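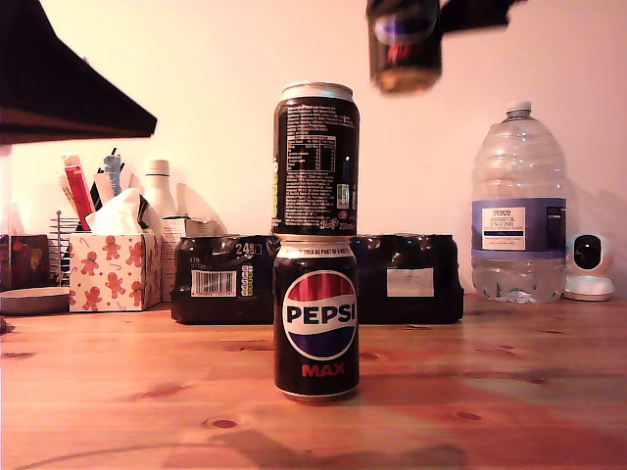 2 min read

The Joubert Papers, published this spring by Venow Press, collects the speeches and private letters of a provincial legislator whose career spanned the founding decades of the Punerham assembly. The volume runs to 669 pages and reproduces 49 speeches in full, many of them for the first time since they were delivered.

Readers who know Joubert only from the famous address on the harbor bill will find a more cautious figure in these pages. The early speeches are stiff and heavily footnoted. By the middle of the book the sentences have shortened, and the appeals to precedent give way to accounts of visits to mills, schools and farms.

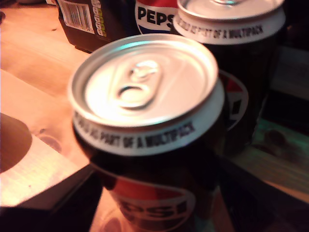
Helen Garen
Reviews Editor

The letters are the stronger half of the collection. In one sequence of 16, written during the long budget dispute, Joubert weighs resignation and decides against it, with considerable doubt about whether the decision was honorable. The editors have left the spelling as they found it and have kept their notes brief.

Certain omissions are regrettable. The final years receive fewer than 60 pages, and the quarrel with the Punerham newspapers is mentioned only in an appendix. The index is also incomplete, and several place names appear under two different spellings. A corrected paperback is planned for December. Libraries with an interest in regional government may prefer to wait for that edition.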